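Trirnholm Boards > Money > Insurance, Claims and Small Business

Thread: Renewal went up again, is anyone else leaving Jeltar?

saltmarsh_kit wrote:

OK so my homeowners renewal from Jeltar landed in my inbox this morning and I had to read it twice. It went up $218 for the year. I've had no claims, no tickets, no new dog, no trampoline, nothing! Same house in Trirnholm, same roof (which was new when I bought the place), same everything. The letter says "changing market conditions in your region" and then there's a page and a half of fine print about reinsurance. 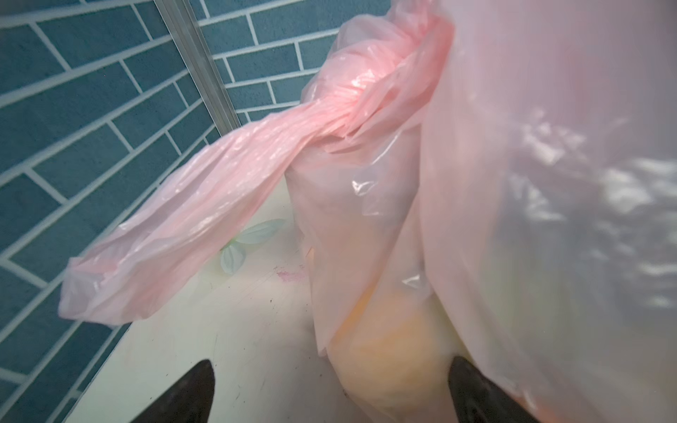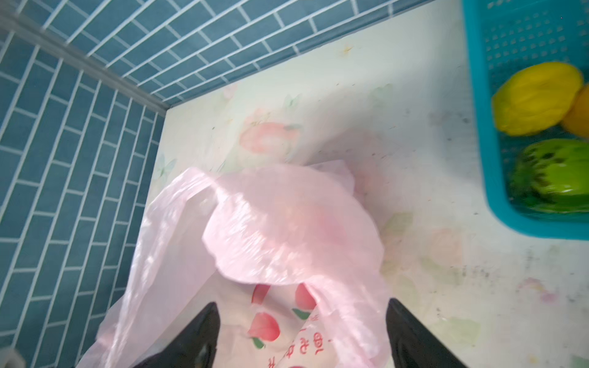 My questions, and I'll take opinions from anybody:

Is this just what everyone on the coast is getting, or is Jeltar worse than the others?
Has anyone moved over to Simiyu and been happy with it? They quoted me less, but the wind deductible is a percentage and I can't tell if that's a trap.
If I leave in the middle of April, do I get the unused part of my premium back, or do they keep it?

I've been with Jeltar 13 years and I kind of thought that counted for something.

two_stroke_dan wrote:

It doesn't count for anything, sorry. I had the same talk with them last year. The lady on the phone was very nice and told me I was already getting the loyalty discount, and when I asked how much it was, she had to go look it up. Five bucks. A year.

I went to Simiyu. Cheaper up front, website is terrible, no claims so far so I can't tell you how they act when it matters.

pelicanpost wrote:

Please look hard at that percentage deductible before you jump. It's a percentage of what the house is insured for, so it has nothing to do with how big the damage is. If your house is covered for 300,000 and the wind deductible is 5 percent, you're paying the first 15,000 yourself. On a flat deductible you might be paying the first 1,000 or 2,500. A cheaper premium can get eaten up by one bad storm.

Pull out your current declarations page and see what Jeltar has you at. A lot of people find they've been on a percentage for years and never noticed.

saltmarsh_kit wrote:

Oh no. I just looked. Jeltar has me at 2 percent for wind and hail and a flat $1,000 for everything else. Simiyu is 5 percent for wind. So the quote isn't even close to the same policy, is it?

pelicanpost wrote:

Nope. Ask Simiyu to requote at 2 and see what the price does. My guess is most of the savings goes away.

Marlin80 wrote:

I'm going to disagree with pelicanpost a little bit here. If you've got the cash sitting in savings, a higher deductible is a perfectly good way to run it. You're buying insurance for the day the roof comes off. I've carried 5 percent on my place for years and put the difference in a separate account, and by now the account is healthy. I wouldn't go back.

And the whole market is up. Blaming one company is like yelling at the cashier about the price of eggs. The insurers buy their own insurance from the big outfits overseas, that got expensive, and it rolls downhill to us.

pelicanpost wrote:

Sure, if you have the cash. Plenty of people don't, and if there's a mortgage the lender may have a limit on how high the deductible can go. Kit, check that too. Mine wouldn't let me go over 5.

two_stroke_dan wrote:

"Blaming one company" well Marlin, one company sent the letter. They also filed for a bigger increase than they got, it was in the state paperwork. I don't feel too sorry for them.

Marlin80 wrote:

Everybody files high. Then the regulator knocks it down and everybody gets to look good. Doesn't mean the number they ended up with is wrong.

hollybrook_annie wrote:

Hi all, I mostly just read in this section but I did this exact switch so here goes. On the refund: yes, you should get the unused part back, but read the cancellation part of your policy for the words "pro rata" or "short rate." Pro rata means you get back every day you didn't use. Short rate means they keep a bit extra as a penalty. Mine was short rate and they kept $80, which I was annoyed about for a week and then forgot.

Don't cancel the old one until you have the new policy in your hand with a start date on it!! Not a quote, the real thing. And if you pay through escrow, call the mortgage people yourself. My refund check came to me, and I had to send it on to escrow or my payment would have gone up.

I used an independent agent, Kudier, over by the ferry road. They shopped it to a bunch of carriers and it didn't cost me anything. I ended up with a company I'd never heard of.

two_stroke_dan wrote:

A company you'd never heard of is what worries me. Did you check their rating? Small carriers around here have gone under before and then it's the state guaranty fund and a long wait.

hollybrook_annie wrote:

I did, the agent printed it out for me. It was an A. Not an A plus, but I can live with an A.

saltmarsh_kit wrote:

You are all wonderful, thank you. I called Jeltar at lunch. They offered to knock some off if I send in a wind mitigation inspection, which I didn't know was a thing. Apparently they look at how the roof is tied down and whether the shutters are rated. I have shutters! I've had shutters the whole time!

pelicanpost wrote:

Get that inspection before you do anything else. The report is good with other carriers too, so you can hand it to Simiyu and Kudier and get all three prices on the same footing.

Marlin80 wrote:

Agree with pelican on that one. Ask for a copy with the photos attached, mine got kicked back the first time for not having the attic ones.

saltmarsh_kit wrote:

Booked it. I'll post the numbers when I get them. Does the attic have to be cleared out first or can they climb over stuff?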